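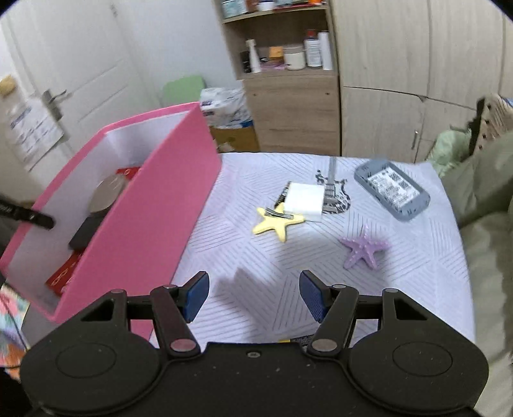

Blue pads on the jaws, patterned cloth on the table.

Getting clean muscle signals from a forearm band

I've been wearing the Workasel band for 7 weeks now and my first readings were garbage, so here's how I set it up these days.

Wash your forearm with plain soap and dry it well (no lotion!). Slide the band up to the thickest part of the arm, with the charging port on the pinky side. Snug is good, but you shouldn't see deep marks later.

Open the Meseck app, pick New Profile and rest your hand on your lap. Wait for the noise number to drop under 40. Mine sat at 70 the first night and all I had to do was unplug the laptop charger.

Now record your gestures. Fist, open hand, pinch, point, 36 repeats each. Yes, it's boring! Take a break halfway, tired muscles look different to the software and your pinch starts reading as a fist.

Hit Train, go get a coffee, then try the live view. If point and pinch still get mixed up, redo only those two and train again.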